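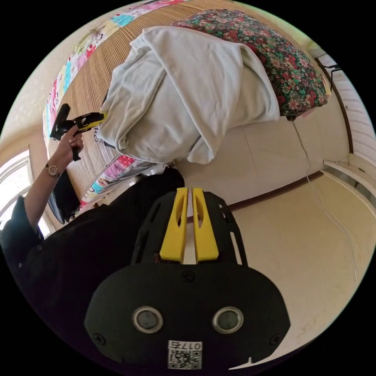 Bedside, at the edge of the mattress

Elum Slat Base, single, 900 mm
Fidach Bedding Systems

Product summary
The Elum is a roll-out slat base for single bed frames with an inside width of 900 mm. It sits on the side rails of the frame and supports foam, latex, or pocket spring mattresses. Slats are laminated beech, joined by two polyester webbing straps and held at each end in a flexible cap. The base ships rolled and needs no assembly beyond fixing the first and last slat to the rails.

Elum replaces the Clemness base. The cap profile is the same, so Clemness replacement caps fit Elum slats. The webbing is not interchangeable, and the two types should not be mixed in one frame.

Construction
Slats are pressed with a slight upward curve and sanded on all four edges. The upper face is sealed with a clear water-based lacquer and the lower face is left plain. Slats in the shoulder zone are thinner and give more under load. Slats in the hip zone are paired with a second slat below, joined by sliding collars. Moving the collars toward the rails makes the zone firmer. Moving them toward the center makes it softer. Set both collars on a pair at the same distance from the center line.

End caps are molded rubber without added fragrance. They keep the slats off the rails and reduce noise when the sleeper turns over. Caps can be pulled off by hand for cleaning.

Specifications
Width: 900 mm
Slat thickness, shoulder zone: 6 mm
Adjustable slat pairs: 4
Slat material: laminated beech
Webbing: polyester, undyed
End caps: rubber, black
Load test: 4000 cycles, hip zone
Supplied with: fixing screws, collars, instruction sheet

Frame requirements
The side rails must be continuous along the full length of the bed. Rails made up of separate brackets are not suitable. Measure the inside width at the head, middle, and foot before ordering, as older frames often spread at the middle. If the foot measurement is wider than the head, tighten the frame bolts and measure again.

Fitting
Remove the mattress and any existing base. Wipe the rails dry. Place the roll at the head end with the curved side of the slats facing up, and screw the first slat to both rails. Unroll toward the foot until the webbing is flat and evenly tensioned. Screw down the last slat. Check that every cap sits fully on the rail, then replace the mattress.

Care
Vacuum with a soft brush when the mattress is turned. Clean caps with warm water and mild soap and let them dry before refitting. Do not oil or wax the slats. Retighten the fixing screws after the first month of use.

Spare parts
Single slats, caps, collars, and webbing can be ordered separately. State the zone when ordering slats. Orders for spare parts are handled by the Coutinho warehouse and ship separately from complete bases.

Related products
Elum Slat Base, double
Elum center rail with adjustable foot
Clemness replacement caps, bag of 6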